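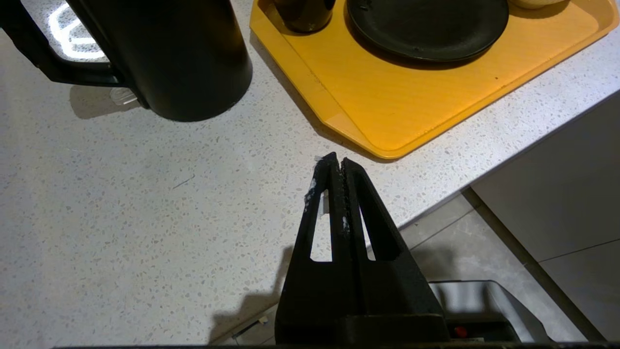
4. Setting Up Your Size and Fit Profile

Read this section before you order anything through Famudstead. The profile takes one evening if you do it properly. You can skip it, and the app will let you, but then its recommendations are based on your age bracket and zip code, and you will get the same beige cardigan as everyone else in your county.

Before you start, get a soft tape measure, a pair of pants that fit you today, and a top you wear often. Pants that fit you two years ago are no use for this.

4.1 Take your measurements

1. Put on the underwear you would normally wear under your clothes. Do not measure over jeans or a sweater.

2. Measure your chest at the fullest point, keeping the tape level. Write the number down before you look at any size chart.

3. Measure your waist where you bend sideways. Many charts say "narrowest point," which assumes you have one.

4. Measure your hips at the widest point with your feet together.

5. Lay the pants flat and measure the inseam from the crotch seam to the hem.

6. Lay the top flat and measure straight across, from armpit to armpit, then double it.

7. Repeat steps 2 through 4. If the second set differs from the first by more than half an inch, do a third and use the middle number.

Note: The app offers to estimate all of this from two phone photos. We tested it against a tape and would not buy a coat on the strength of it. If you use the photo option, at least correct the waist figure by hand under Profile > Body > Edit.

4.2 Enter your profile

1. Open Profile and choose Body. Type in your numbers. Inches is the default; the switch to centimeters is at the bottom of the screen and does not convert what you already typed.

2. Choose Fit Preference. The choices are Close, Regular, Easy and Oversized. Pick by how you want clothes to sit. "Close" in this app runs tight, and "Easy" is what most stores call regular.

3. Under Reference Garment, enter the chest measurement of your top and the inseam of your pants. This field is marked optional. Fill it in anyway. It does more for the results than the style quiz.

4. Tap Save. Wait for the green bar. If you leave the page before the bar shows, the measurements are dropped and you get no warning.

4.3 The style quiz

The quiz shows you pairs of outfits and asks which you prefer. It is presented as the heart of the service. Our view is that it mostly sorts you into a group that somebody has already decided what to sell to.

1. Answer the first page honestly. It covers colors and fabrics, and those answers do filter what you see.

2. On the second page, use Neither whenever you mean it. The button is small and gray and sits under the photos.

3. Skip the page called "Your Fashion Personality." You can come back to it. Nothing in the filters changes if you leave it blank.

4. On the last page, set a top price for each category. Leave no category empty. An empty price is read as "no limit."

Caution: The box reading "Surprise me with trending picks" is checked when the page loads. Uncheck it before you tap Finish. Items added this way ignore your price limits.

4.4 Link your brands

Famudstead carries clothes from a number of labels, and three of them have their own size systems that need a setting each.

Sando: Uses numbers 2 and up in even steps. Go to Brands > Sando and turn on "Match to chest." Without it, the app matches on waist, even for shirts.

Vestergaard: The knitwear is labeled by length as well as width. Enter your height or the size will show as "One Fit." Be wary of "One Fit." Somebody has to be the one it fits.

Isetti: Shoes and belts only. The shoe sizes are European and the conversion table inside the app disagrees with the one printed on the box. Go by the box. For belts, measure one you own from the buckle end to the hole you use.

When you are done, the Brands page shows how many items currently match you. Ours dropped from 2,046 to 204 after the profile was complete. A big drop means the filters are working. If your number barely moves, go back to 4.2 and check that your measurements were saved.

4.5 Place a test order

Do not fill a cart the first time. Order one item that is easy to judge, such as a plain button-front shirt, and see how close the profile comes.

1. Choose an item marked "Fits your profile." Ignore the percentage beside it. We have seen the same shirt go from 91 to 97 overnight with no change to our numbers.

2. Open Details and find the garment measurements. If there are none, pick something else.

3. Compare the garment's chest with your reference top. A difference of up to 2 inches is normal for woven shirts.

4. Read the return terms on the item page. They vary by label, and the line about free returns on the home screen does not cover sale items.

5. When the shirt arrives, try it on indoors with the tags still attached. Raise your arms, sit down, and button the cuffs.

6. Go to Orders > Rate Fit and say what was off. Use the body diagram. The star rating goes to the label and has no effect on your sizing.

4.6 If the fit is wrong

Too tight everywhere: Change Fit Preference one step looser. Leave your measurements alone.

Sleeves too short, body fine: Add an arm length under Body > More. This field is hidden until you tap the arrow.

Everything too long: Check your height. The app fills in an average if you left it blank.

Right size, still looks bad: No setting will help with this. Send it back.

Measure again every 6 months, or sooner if your pants tell you to. The app sends its own reminder in August along with the fall sale, and you may draw your own conclusions about the timing.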